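Coiled rope coasters: why do mine turn into bowls?

Home Crafts > Fibre, rope and basketry

lietteL
Hello all! I've fallen head first into coiled rope this month and I'm having the best time, but four out of five of my coasters come off the needle with a definite lip. The fifth was flat and I have no idea what I did differently. I'm using cotton washing line from the hardware shop, sewn by hand with ordinary buttonhole thread, starting from a tight little snail in the middle. They're lovely bowls. I wanted coasters.

pegbasket
Welcome! Tension, I'd bet my best scissors on it. When you pull the rope round the outside of the coil even slightly, the outer ring ends up shorter than it needs to be and the whole thing cups. Lay the rope in place, let it sit, then stitch. Don't tug.

Danang Lau
Agree with pegbasket, and work flat on the table. I used to sew on my lap in front of the telly and everything I made was a hat.

lietteL
Oh no. I sew on my lap in front of the telly.

tidewrack
I'm going to disagree a bit. Tension matters, but in my experience the stitch angle does more of the damage. If your needle goes in from the top of the outer rope and comes out lower down the inner one, each stitch tips the new ring up a hair. By the time you've been round a few times that's a rim. Go straight through the sides, level with the table, and you can pull as hard as you like.

pegbasket
"As hard as you like" is a bit much! I've had dead level stitches and still got a saucer from pulling.

tidewrack
Fair. As hard as you like within reason.

Réjean_McK
Machine sewer here, so ignore me if that's no use. Zigzag, wide, with the coil lying completely flat on the bed of the machine. If you let the left side lift with your hand you get a bowl, which is how people make the bowls on purpose. Takes me 20 minutes for a mug-sized one and they come out like pancakes. I bought a 55 metre hank from Distska in December and I'm still going through it.

Danang Lau
Distska's undyed is nice stuff. The dyed one bled on me, a navy, all over a cream tablecloth. I'd wash it first.

Réjean_McK
Never had it bleed! Which navy? I've done a whole set in theirs and it's been through the machine loads of times.

Danang Lau
The darker of the two. Maybe a bad batch. I'm still cross about the tablecloth though.

nk_amissah
Can I put in a word for mixing materials? I used to think a set had to match and I've completely changed my mind. A bit of rattan next to a bit of rope looks so much livelier than six of the same, and a pale blue-grey coil beside golden brown is one of my favourite pairings at the moment (second picture, and a speckled mug is just right with it). The rope spiral really sings next to a proper weave. I'm now eyeing up jute, seagrass, anything I can bend into a circle. 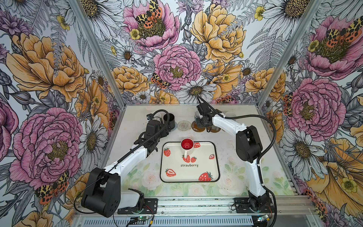
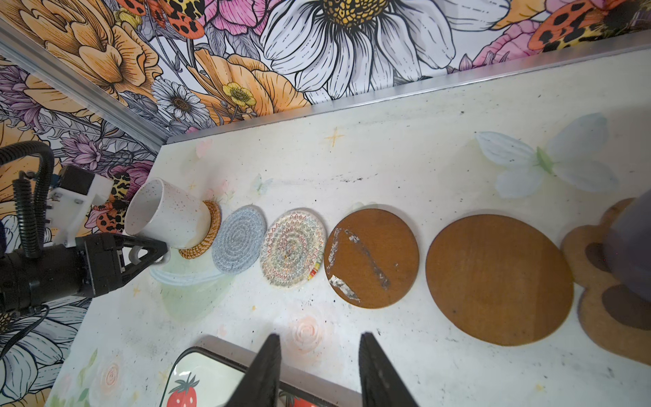
What thickness of rope is best for a mug coaster?

pegbasket
Five or six millimetres suits most mugs. Thinner rope takes for ever and goes floppy, and a fat one leaves ridges that a small cup wobbles on. Save the thick stuff for trivets.

tidewrack
Six for me as well. I'd add that a braided rope with no core lies flatter than washing line, which often has a plastic middle that wants to spring back. Liette, have you cut yours open to look?

lietteL
Just did. There IS a plastic middle! Pulled it out of a short piece and it went all soft and lovely. Is that cheating?

tidewrack
Not at all, but it will squash flatter and you'll need more rings. Try one and see if you like it.

nk_amissah
On finishing the end: I taper mine by trimming the rope at a slant over the last inch, wrapping it in thread and tucking it hard against the ring before. Much neater than a blunt stop.

Danang Lau
I like a blunt stop. Wrap it in a contrasting colour and make a feature of it. Tapering always looks to me as though the rope ran out.

nk_amissah
The rope did run out, Danang.

pegbasket
For the ones that have already cupped, don't unpick them. Dampen well, press under a hot iron with a cloth on top, then leave under something heavy until bone dry. A mild lip will go. A proper bowl won't. (Check for that plastic core before you go near it with an iron, please.)

lietteL
Right, update! Moved to the kitchen table, coreless rope, level stitches, no tugging. Flat!!! Completely flat, I put a ruler across it. So I couldn't say which of you was right because I changed everything at once, sorry — but I've already started the next one, and my sister has asked for a set.

tidewrack
Stitch angle.

pegbasket
Tension.

Réjean_McK
Lovely news Liette. What colour thread did you go for?

lietteL
Mustard, on the natural rope. I want to try a dark green next if Wandari still do it in the big reels.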